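Home | Visits | Reports | Members | Contact

Visit report: Skevanley glove works, Rullham

The works occupies two floors of a former seed warehouse behind Rullham station. It was built up by the Hegarty family and now trades as Lurkari, although the older name is still over the loading door. Malachy Coughlan, the production manager, met us at the gate and led the tour. The visit took three hours, with one break.

We began in the cutting room. Shell fabric arrives in rolls and is laid up in stacks before pressing. Each size has its own set of steel dies, and there are 154 dies in the rack. The oldest are for a work mitten that has not been made for years; they are kept because the thumb piece is still used in a current pattern. Stretch in the cloth is the main source of error. A lay that has been pulled tight will relax after cutting and give a finger that is short by several millimetres, so rolls are opened and left flat overnight.

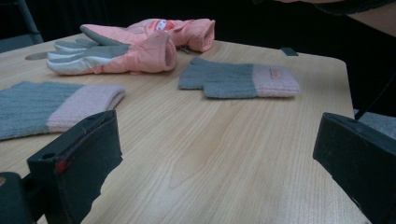
Sewing is done inside out. The fourchettes, the narrow strips between the fingers, go in first, then the thumb, then the side seam. Mr Coughlan put the standard time for a padded children's glove at 39 minutes, of which the fourchettes take nearly half. The lining is made up separately as a complete inner glove and fixed to the shell at the fingertips with short tabs. Without the tabs the lining pulls out with the hand, a fault most of us knew from our own gloves.

Turning is done over heated metal formers. The operator draws the glove down on to the former, smooths the seams and removes it after a few seconds. Formers are set at 69 degrees for synthetic shells. Higher settings were tried in March and marked the coated palms.

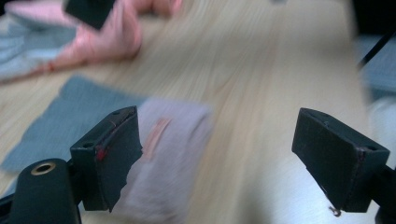

Knitted gloves follow a different route. The machines upstairs produce a whole glove with no side seam, starting at the fingertips and finishing at the cuff. Loose ends are closed by hand. Output was given as around 500 pairs a week, depending on the number of colour changes - each one stops the machine while yarn is threaded and a test piece is run.

The last stop was inspection. Pairs are matched for length and shade, and cuffs are stretched over a gauge. Rejects are sorted by fault and the totals go back to the cutting room. We asked whether single gloves could be re-paired. They can, but only within the same dye lot.

Access: the upper floor is reached by stairs only. Ear protection is issued for the knitting room. Parking is limited to the yard.

Report filed April 30, 2021.

Contact the visits secretary | Copyright | Back to top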